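Häufige Fragen zu unserem Greifarm Zolum
Stand: 6. November 2019 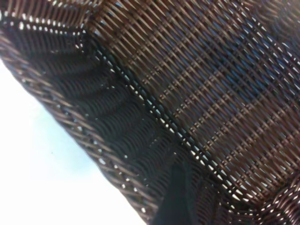

Der schwarze Greiffinger im Korb, gesehen von der Kamera am Handgelenk.

Gefällt 585 Mal · 13 Kommentare

Was ist Zolum überhaupt?
Ein Roboterarm, den wir in der Gemeinschaftswerkstatt Ngubane selbst bauen. Er soll irgendwann Kleinkram greifen und in Körbe sortieren. Im März haben Refugio und ich angefangen, und seitdem kommen wir kaum noch davon los!

Warum übt ihr ausgerechnet mit einem geflochtenen Korb?
Weil das so schön schwierig ist! Durch die Ritzen im Geflecht fällt Licht, an der Kante zum Boden sitzt eine ganze Kette heller Punkte, und die Innenwand liegt fast im Schwarzen. Eine glatte Plastikkiste hatten wir vorher, da war nach zwei Abenden alles gesagt.

Bleibt der Finger nicht im Geflecht hängen?
Am Anfang ständig. Die erste Version hatte eine scharfe Kante an der Spitze. Witold hat sie rundgefeilt und das Teil neu gezeichnet, jetzt ist der Finger länglich, glatt und wird nach vorn etwas schmaler. Die Datei bekommt ihr gern, einfach melden.

Wie viele Bilder braucht die Erkennung?
Mit 2000 lief es ordentlich, inzwischen sind es über 3000. Wichtiger fanden wir schräge Blickwinkel. Der Arm kommt ja fast nie gerade von oben.

Welche Software läuft da?
Uler heißt unser kleines Steuerprogramm, geschrieben von Anathi (tausend Dank!). Es läuft auf einem gebrauchten Laptop. Schön ist der Code noch nicht, aber kommentiert.

Kann ich das zu Hause nachbauen?
Klar! Ein stabiler Tisch, ein Netzteil mit Not-Aus und etwas Geduld beim Kabelverlegen. Das Kamerakabel unbedingt mit Reserve verlegen, unseres ist zweimal abgerissen.

Darf man zuschauen oder mitmachen?
Unbedingt, auch ganz ohne Vorkenntnisse. Schreibt vorher kurz an Charmaine, sie hat den Schlüssel.

Diese Seite verwendet Cookies. Mit der weiteren Nutzung stimmst du dem zu. OK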